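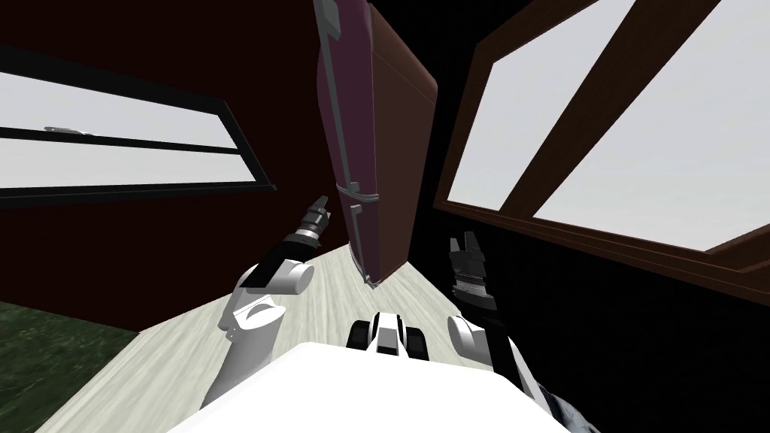
第3期　第174页

开放日仿真演示操作步骤：双臂移动机器人进门与烤箱取物

整理：Zhuoran Xu
校对：Griet Brouwer
适用场合：Tunberg 实验楼开放日、校外团体参观、供应商来访
修订日期：2023年4月11日

一、适用范围

本页说明如何在参观场合演示仿真环境中的双臂移动机器人，内容包括开机检查、场景载入、视角切换、遥操作示范、观众试操作以及演示结束后的数据处理。机器人本体的标定、场景资产的制作和策略训练不在本页范围内，相关内容见内部手册的对应章节。

演示由主操作员和讲解员配合完成。主操作员须完成过遥操作培训，讲解员须熟悉本页第四节和第六节的流程。讲解员兼管观众试操作时的急停键，不得离开操作台。

二、设备与软件

仿真工作站，带独立显卡，显示输出不少于两路。
遥操作手柄一对，备用电池一组。
大屏幕，接第二路输出，用于向观众显示机器人视角。
Bulell 场景包，版本须与工作站上的仿真器版本一致。
有线网络或离线许可文件。开放日现场无线网络拥塞，许可校验经常超时，应提前一天把离线许可文件拷入工作站。

手柄与接收器之间不要放置金属展架。January 那次供应商来访时，展架立在操作台正前方，左手手柄反复掉线，移开后恢复。

三、开机检查

1. 启动工作站，打开仿真器，确认许可状态为“有效”。
2. 连接手柄，进入校准界面，双手平举，按住两侧扳机直至进度条走完。
3. 在空场景中依次活动左臂、右臂、底盘和头部。每个关节走一遍中段行程即可，不必推到限位。
4. 开合左右夹爪，观察指尖响应。若夹爪动作落后于扳机，先关闭录屏程序再测。
5. 检查第二路输出，确认大屏幕显示的是机器人视角，没有把调试面板一并投出去。

全部通过后再载入演示场景。检查结果填入当日记录表，由主操作员签字。

四、场景载入与视角设置

演示使用同一套室内场景。场景中有一扇深色的门，门旁墙面带窗，地面为浅色木纹；烤箱任务在同一室内进行。载入后等待物理引擎稳定，状态栏由黄变绿之后才能移动底盘。状态栏仍为黄色时移动底盘，轮子可能嵌入地面，只能重新载入。

大屏幕默认显示头部相机。该视角能同时看到躯干上表面、底座和两条手臂，适合向观众说明机器人自身的结构：白色的上臂、黑色的前臂，末端是夹爪。讲解员可在此时说明头部相机与腕部相机的分工。前者用于判断机器人与门、墙的相对位置，后者用于抓取前的末段对准。

头部俯仰角较大或带有侧倾时，大屏幕上的地面和墙线会明显倾斜。站得近的观众容易感到不适，应在讲解前按“头部归中”。如果要说明自碰撞检查，可保留低头姿态，让躯干和底座留在视野内，讲完即归中。

视角切换的顺序固定为：头部、右腕、左腕、头部。切换之间至少停留三秒。连续快速切换时录制程序会丢帧，观众也来不及辨认当前画面属于哪个相机。

五、进门段的操作

1. 底盘以低速挡驶向门，保持躯干正对门面。
2. 抬起双臂，使夹爪高于把手。底盘停稳后再下降。
3. 由靠近把手一侧的手臂执行抓握，另一侧手臂收在躯干旁，避免与窗框接触。
4. 抓握后先转动把手，再后退底盘。转动和后退不要同时进行。
5. 门开到足够宽度后松开夹爪，收臂，低速通过。

本段最常见的失败是第3步中闲置手臂外展过大。前臂碰到窗框后，仿真器会给出接触力告警，底盘随即锁定。处理方法是切到手动关节模式，把该侧肘关节收回，再按解锁键。不要用底盘硬退，接触力过大时整个场景会发生抖动，观众会以为是程序崩溃。

接待时间紧张时可以跳过本段，直接从存档点“烤箱前”开始。

六、烤箱段的操作

任务目标是把夹爪送入开着的烤箱腔体，取出腔内的红色小物体，放到操作台面上。腔体内装有金属丝网架，网架的横条较细，夹爪指尖容易卡进横条之间，因此进入角度比抓取力度更需要控制。

操作步骤如下。

1. 将视角切到执行手臂的腕部相机，夹爪张开。
2. 在腔体外对准，使两指之间的开口朝向腔内，确认两指都在门框以内。
3. 沿腔体深度方向直线送入，途中不旋转手腕。
4. 越过门框后停顿一次，由讲解员向观众指出物体和网架的位置。
5. 从网架侧面接近物体，指尖不要压在横条上。
6. 缓慢闭合夹爪，接触指示亮起后保持扳机位置不变。
7. 沿原路径退出，完全离开门框后再抬臂。

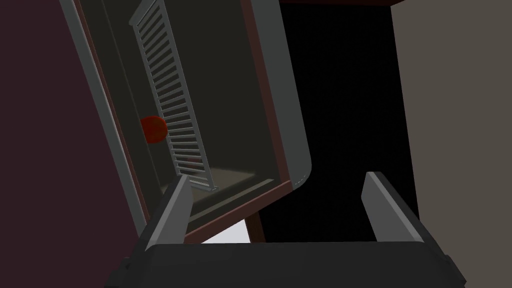
腕部相机的画面倾斜时，需要先把手腕转正再进入烤箱吗？

不需要。画面的倾斜来自腕部当前的姿态，只要两指张开的方向适合抓取该物体，且两指外侧与门框之间留有余量，就可以按当前姿态送入；为了让画面看上去水平而转动手腕，可能使指尖偏向网架。

送入深度以腕部画面中的指尖为准，不要参考头部画面。从头部看过去，前臂会遮住腔口，操作员往往低估已经送入的距离。Pentti Kauppinen 在培训中要求学员练习时关闭头部画面，只留腕部相机，练到能够一次退出而不碰门框，再恢复双画面。

腔内光线偏暗，大屏幕亮度不足时，后排观众看不清网架。可在仿真器的显示设置中提高曝光，只改显示用相机，不要改录制用相机。两者共用一个设置页，标签相近，改动前核对相机名称。误改录制曝光的数据须单独标注，不得混入训练集。

七、观众试操作

每名观众的试操作时长为30秒，从双手握稳手柄、讲解员按下计时键开始计算。试操作只开放烤箱段，底盘锁定，关节速度上限调至最低挡。

讲解员先演示扳机的开合，再交出手柄。交接时夹爪应处于张开状态，停在腔体外。讲解员用短句提示方向，例如“向前”“停”“合”。“再过去一点”之类的说法不要用，观众无法判断是相对于自己还是相对于机器人。

物体掉落后按“重置物体”，不必重新载入场景。物体落在网架下方时同样适用。若夹爪已卡入网架，先张开，再按“手臂回位”；回位过程中仍有接触告警的，由主操作员接管。

儿童试操作时把手柄腕带收到最短，并降低操作台。佩戴头显的模式不向儿童开放，成人使用头显须坐在椅子上。

八、常见问题处理

载入后状态栏长时间为黄色：检查场景包版本。Tveit 教学点曾使用旧版场景包配新版仿真器，烤箱门的铰链参数无法读取，状态栏一直不变绿。更换场景包后重新载入。

左右手臂对应关系颠倒：两只手柄的配对顺序错误。关闭手柄，先开左手，再开右手。

夹爪闭合但物体滑出：多半是闭合过快。把扳机曲线由“线性”改为“缓入”，仍滑出时检查物体摩擦系数是否被上一场演示改动。

大屏幕黑屏而工作站画面正常：重新插拔第二路输出，必要时降低分辨率。不要在此时重启仿真器。

端口占用，提示956：上一次进程没有完全退出。在任务管理中结束残留进程，再启动。

九、演示结束后的处理

1. 底盘解锁，机器人回到起始点，双臂收拢。
2. 停止录制，核对文件是否完整写入。
3. 观众试操作的记录与主操作员的记录分开存放。前者目录名加后缀“guest”，默认不用于训练。
4. 恢复显示曝光、关节速度上限和扳机曲线的默认值。
5. 手柄擦拭后充电，离线许可文件从工作站移除。
6. 在记录表中写明中断的原因和处理方式，没有中断的填“无”。

记录表交 Rekha Khurana 归档。场景包出现的问题另行填写缺陷单，附上存档点名称和仿真器日志，发给 Dinesh Weerasinghe；只附录屏而没有日志的缺陷单会被退回。

十、修订说明

本次修订增加了第四节的视角切换顺序和第六节关于显示曝光的说明，删除了旧版中使用键盘控制底盘的步骤。Zostenden 展厅仍使用旧版手柄，第三节第2步的校准方式不同，按展厅内张贴的操作卡执行。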